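The Disc from the Cellar

My uncle repaired clocks, and when he died he left me one tin box and one dark grey mat. The mat I understood. He had worked on it each evening, and he always said that a man who cleans his mat before he sleeps will find his screws in the morning.

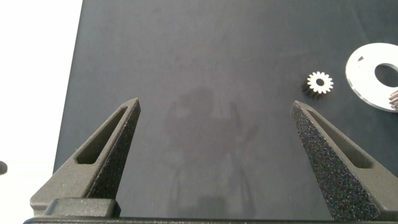 The mat, with its smudges.

I kept it for eleven years under my bed and did not open the tin. My name is Senthil Poojary, and I sell insurance. What should I do with the parts of a machine? But in the winter my daughter asked what her great-uncle had been making in the cellar, and I was ashamed that I could not answer her.

So I unrolled the mat and opened the tin. Inside was a letter with the head of the firm Lukáč, which closed in 2000, and under the letter, in a piece of cloth, was the disc. It was heavier than I expected. My daughter wanted to hold it first, and I let her.

"It is a plate for a giant," she said.

"It has a hole," I said. "The soup would run out."

She gave me the look which her mother gives me. 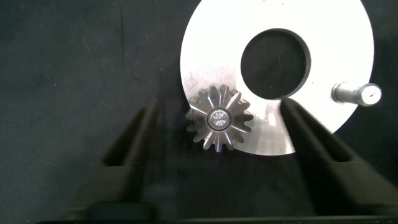 Iltis, February

The letter was written to my uncle from the town of Iltis. I read it aloud at the table, slowly, because the ink was pale.

"Dear friend, I send you the wheel as we agreed. The small gear is mine and the pin is yours. You will see scratches on the face. I ask you not to polish them. They are from the four winters when it was in the tower, and I would like that somebody keeps them."

There was no more, only a name which I could not read.

My daughter put her finger on the teeth of the gear, one after the other, very lightly. Then she touched the pin on the other side.

"This one is ours," she said.

I told her yes. She asked if the tower was still there, and I said that we could look for a train. She went to fetch her shoes, although it was already past bedtime, and I sat with the letter in my hand and did not call her back.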